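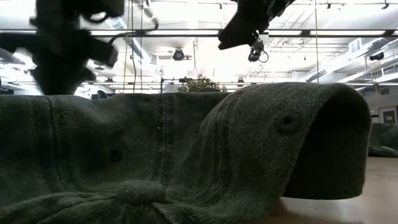
*Fig. 4. Table view, green cap on the tabletop, both grippers above it.*

## 4. Setting up the cloth segmenter (Kullow 5)

Do this after section 3. If the arms aren't homed yet go back, the planner will refuse the plan anyway and the error text is not helpful.

Cap in Fig. 4 is a good hard case. Dark green, faded, lots of folds, and it sits very near the lens. Background is bright. Default exposure locks onto the ceiling lights and the fabric goes to mush.

1. Start Cerkura, open the **Views** tab, pick the table view. Not the wrist view, that comes in 4.2.
2. Turn auto exposure OFF. Raise gain until you can see the stitching on the seam. Lights will clip. Fine.
3. Draw the work region. Keep its top edge just over the crest of the fabric. Plants, light fixtures, ceiling cameras all stay outside it.
4. Load the mask model:

```
kullow load cloth_dark --view table
kullow mask --preview
```

5. Check the preview. Fabric blue, table grey. Holes in the blue are the usual problem, see note.
6. Set `min_region` to 100. Lower than that and every eyelet becomes its own object.
7. Save as a profile. Name it after the item, no spaces.

> **Note:** A deep fold reads as a hole. In Fig. 4 the curled part on the right opens into a dark hollow, and the mask will drop it unless `fill_shadow` is on. Turn it on for anything darker then the table.

> **Note:** Two pieces of similar cloth in view = two regions. Fig. 4 has a second bit of dark green at the far right. Click the one you want and hit **Keep**. Don't merge them, the grasp planner will aim for the gap.

### 4.1 Grasp candidates

1. Run `kullow grasp --max 10`.
2. Look at the ranking. For caps, folded edges should come out ahead of the crown button. If the button ranks first, raise `edge_weight` one step and rerun.
3. Throw out any candidate inside a hollow. Jaw pads catch on the inner wall.
4. Send the plan with **Dry run** ticked. Speed scale stays at 5 for the first pass.
5. Watch the clearance readout the whole way down.

**CAUTION:** Self-filter must be on before you send anything. A gripper hanging near the cloth is blurred and black in the table view, and the mask model will happily call it fabric. Cables too. Check `self_filter: true` in the profile, the November build shipped with it off.

**CAUTION:** Hands out of the work region. Dry run still moves the arms, it just doesnt close the jaws.

### 4.2 Wrist view

Same steps, shorter. Set exposure seperately, it doesn't copy over. Move the arm to its look pose, wait for the timestamp to go green, then run:

```
kullow sync --views table,wrist --timeout 100
```

Timeout is in milliseconds. If sync fails, restart the Lerkura bridge first and the cameras second. Other order hangs.

Profiles from the old Ibarra planner won't load. Redo them from step 1.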